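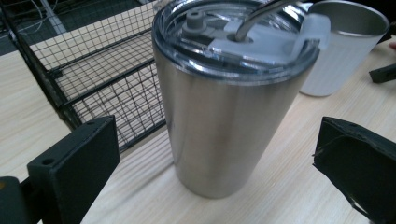

A steel tumbler with a clear plastic lid, standing on a wooden table.

How do people buy a house?

Buying a house takes much longer than buying anything in a shop. You can't put it in a bag and take it home, and very few people have enough money to pay for it all at once. This page explains what happens, from the first look to the day the keys are handed over.

Finding a house

Most people who want to sell a house ask an estate agent to help. An estate agent is a person or a company that finds buyers. The agent measures the rooms, takes photographs and writes a list of what the house has, such as three bedrooms, a garden or a garage. The list goes on a website, and a board saying FOR SALE is often put up outside.

Let's follow one family. They live in a flat in the town of Kikcombe and would like a garden. They see a house in Drostow Lane, for sale with an agent called Cavalcanti. They ring up and arrange to look round on Monday. This is called a viewing.

At a viewing you can walk through the rooms and ask questions. Is the house warm in winter? How far is it to school? Does the roof leak? Children can ask questions too.

Making an offer

The price on the website is called the asking price. Buyers don't have to agree to it. They tell the agent how much they would like to pay, and this is their offer. The agent must pass it on to the seller, who can say yes or no. Sometimes two families want the same house, and the price goes up.

Borrowing the money

A house costs more than most people earn in several years. The family pays part of the price from their savings. This part is called the deposit. A bank or building society lends them the rest, and that loan is a mortgage.

The family will pay £1,520 every month. Some of that money pays back the loan, and some of it is interest. Interest is the extra charge for borrowing. If people stop paying their mortgage, the lender may be allowed to sell the house to get its money back.

Checking the house

A surveyor is someone who looks for problems in buildings. The house in Drostow Lane is 103 years old, so there is plenty to check. The surveyor looks for damp walls, cracks and loose roof tiles, then writes a report.

A solicitor or conveyancer does the legal work. They find out whether the seller really owns the house, where the garden ends, and whether anyone else has a right to use the path.

Exchange and completion

When everything has been checked, both sides sign a contract. The two signed copies are swapped, which is why it is called exchange of contracts. After this it is very hard to change your mind.

Completion is the day the money is paid and the house changes hands. The family collects the keys from the agent and the removal van can be unloaded.

Words to know

Buyer: a person who wants to pay for a house.
Deposit: the part of the price paid from savings.
Mortgage: a loan used to buy a home.
Tenant: a person who pays rent to live in a home that someone else owns.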